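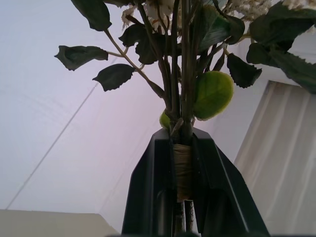 Faux blossom stems, taped together in a bunch

Home and Garden > Indoors > Fake flowers: where do we stand?

mprice_amdale
My sister-in-law came for lunch on Sunday and asked, in the voice she keeps for drains, whether the flowers in our hall were "real, or the other sort". They are the other sort. They have been the other sort for two years and in that time I've had compliments from the postman and a man selling guttering.

Our hall has no window. I have put ivy in there, and a peace lily, and a thing with spots that the garden centre said would survive in a cupboard. It would not. So is there a rule about this that I missed, or is she just being herself?
Meirion

Josiane L
She's being herself, but she has a point. Fake flowers are fine until you notice them, and after that you can't look at anything else. My mother kept a bowl of silk roses on top of the telly through the whole of my childhood and I could draw you each one now, including the dust.

hedgebotherer
Dried. The answer is always dried. Honesty, teasels, hydrangea heads if you cut them late enough. Free from the garden and they fade gracefully.

mprice_amdale
Dried flowers are dead flowers with good publicity. I had hydrangea heads in that hall. The cat got in and it looked like a bran tub.

Fabrice_L
I worked in hotels for a long time and I can tell you that the big arrangement in the lobby is very often not what you think. Guests put their noses in it every day. The trick is one or two real branches in among the rest, and you change those and leave everything else alone. Also you never, ever put them where the sun comes in. The pinks go first, then the greens turn a sort of blue, and then you have a problem that people can see from the car park.

Josiane L
So you deceived the public for a living, Fabrice.

Fabrice_L
With great care, yes.

potting_shed_nadege
Coming at this from the other side, I grow cut flowers and sell them at Amdale market, so I ought to be against. I'm not, much. Nobody buying plastic blossom in December was going to buy mine, because in December I haven't got any. What annoys me is fake daffodils in April. They're out there! Go outside!

My real complaint is that people buy one of everything. A fake peony, a fake sunflower, a fake sprig of holly, all in the same jug, a bouquet that could only have grown during some kind of emergency. Stick to one plant. Spread the stems and bend each of them a bit differently. They come out of the packet like forks.
Nadège R

hedgebotherer
Nobody has mentioned that they never rot down. You lot will be gone and Meirion's hall will still be in bloom.

mprice_amdale
I find that rather comforting.

Nadège Marchal
Two of us called Nadège on one gardening forum, what are the chances. I'm with hedgebotherer on the rotting, but let's be fair and count the peace lily too. It was raised in a heated greenhouse, came in a plastic pot inside a plastic sleeve, and by the sound of it lasted a fortnight. If the fake ones really do stay put for years then I'm not sure who wins. If you change them with the seasons like curtains then I am sure, and it isn't you.

mprice_amdale
It lasted nine days. I'd like that noted.

wellies_by_the_door
How do you clean them? Asking because I've inherited some and they're grey. They weren't meant to be grey.

Fabrice_L
Hairdryer on cold, outdoors, holding them upside down. If that isn't enough, a soft paintbrush. Don't wash them until you've tried a single petal with a damp cloth, as the dye in older ones can run. And don't soak anything with paper tape round the stems. It goes to porridge.

wellies_by_the_door
Did the hairdryer. Next door's washing is now also grey. Flowers are a nice cream, though, so thank you.

Josiane L
I have been thinking about my mother's roses all afternoon, thanks to this thread. When we cleared the house nobody wanted them and nobody would put them in the bin either. They're in my loft. I'm still against.

hedgebotherer
That's the most persuasive argument for them so far and you're on my side.

potting_shed_nadege
Get them down and try the hairdryer, Josiane. Check what next door has on the line first.

mprice_amdale
Update, as I promised my wife I'd report back. Sister-in-law rang. She would like to know where we got them, as her downstairs loo has no window either. I said I couldn't remember. I remember perfectly well.

Nadège Marchal
Quite right. Make her start with a peace lily like everyone else.

hedgebotherer
I've got some teasels going spare if she wants them. Collection only, bring gloves.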